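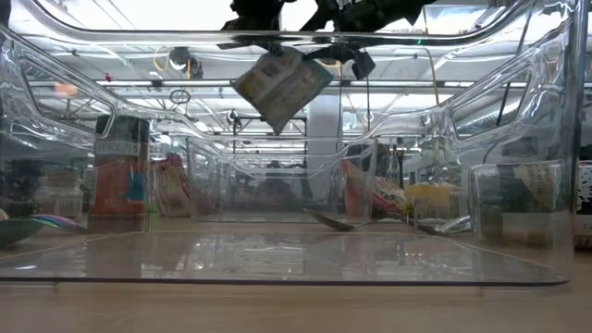

*Clear bin with side handles, on a light tabletop.*

## Dravgate Clear Bin, 46 cm

One big see-through bin with rounded corners, for people who own small packets and have lost track of them. The walls are clear all the way round - so your family can see the snacks too. Sorry.
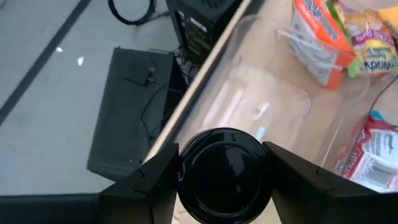
It comes without a lid, in one size and one color, which is none. Hand wash only. Eten ships packs of 6, and spare label cards (330 to a box, good luck) are sold separately.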